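Asley live LP — is the 2nd pressing the same mix as the first??

Kaj Briem
Feb 12, 2026

Hi all, quick one. Trying to get hold of the Asley live album (the Kostton one, not the radio sessions) and there seem to be two versions about. First pressing goes for silly money, saw one at £77 last night. The reissue is a lot cheaper but a mate reckons it was remixed and the crowd noise has been turned right down between songs. Is that true? Also does the reissue still have the long version of Yimer on side two or is it the single edit. Don't want to buy it twice. Only need it for listening, not fussed about having an original.

Sleeve condition doesnt matter either, mine all end up tatty.

mondovby_mick

Got both. Not remixed, remastered. Same mix, just louder, and a bit more bottom end on the drums. Crowd is still there but they fade it out between sides and the first pressing doesn't, it just stops dead. I think that's what your mate is on about.

Long version of Yimer is on both. Single edit was only ever on the 7 inch and the promo CD.

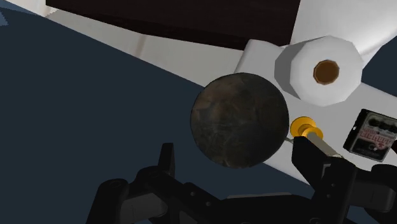 One thing to watch — the reissue came in two batches. First batch has a pressing fault on side one, a sort of swish all the way through the second track. They fixed it for the July batch. Look at the run-out groove, if the number scratched in ends 421 it's the good one. Ask the seller for a photo of it, most will do it if you ask nicely. If they won't I'd leave it.

Mine cost less than a tenner plus postage but that was a while back.

tapehead

just get the CD?? same master and you get 4 extra tracks from the soundcheck

plinth

Agree with Mick on most of it but I'd say the reissue is too loud tbh. The quiet song at the start of side two has lost something, on the first pressing you can hear somebody drop a glass and the singer laughing. Still in there on the new one, only it's buried under the hiss.

Not worth £77 though. There was also a tour version sold at the Mondovby shows, only 200 made, plain white sleeve. Same plates as the original as far as I know, and people selling them often dont realise what they've got so they go cheap. Took me ages to find one. Search by the label name and not the band, half of them are listed wrong.

Soundcheck tracks on the CD are a bit rough, two of them are the same song.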